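Are pulp trays any good for storing small toy figures?

Posted by goredard43, Dec 12, 2022

My kid has a pile of little plastic animals, mostly cats, and they live all over the table. A friend says to sort them into those beige molded trays that packaging comes in. I have my doubts — they look like something you throw out. Won't they go soft or shed bits? The figures never stay standing either, so I'd want to just drop them in. Two of them: 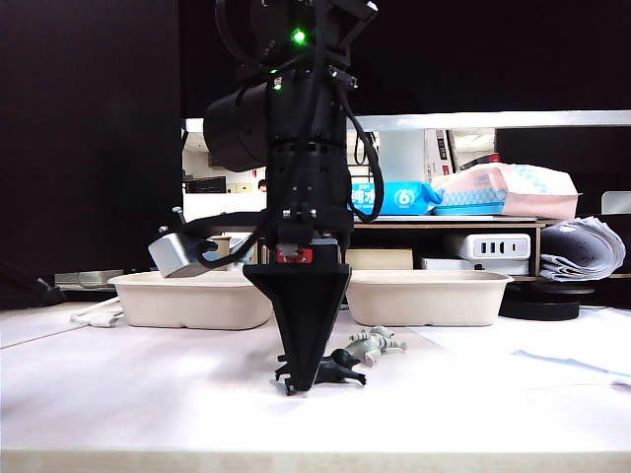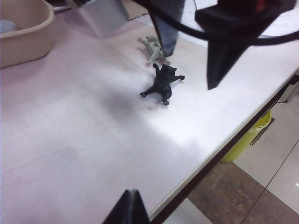 The black cat, in both pictures, with another figure lying next to it.

Molar
They work until they get damp. I've had 6 of them on a shelf since September and the only one that failed had a juice spill in it. Do they shed? A little, at the rims. Whether a kid will sort anything into them is another matter. Mine did it for about 2 days. I would not pay money for these, whatever the storage blogs tell you.

prasmont
just use a shoebox

Mizuno
I'm not sold on the shoebox. You can't see what's in it without tipping it out, and then you're back to cats on the floor. A shallow open tray is better for figures with legs sticking out, which catch on each other when they're piled deep. Try one tray before you collect a stack of them. If it gets fuzzy inside, toss it and buy a plastic bin you can rinse. As for standing them up — some of the cheap ones never will, and I quit trying.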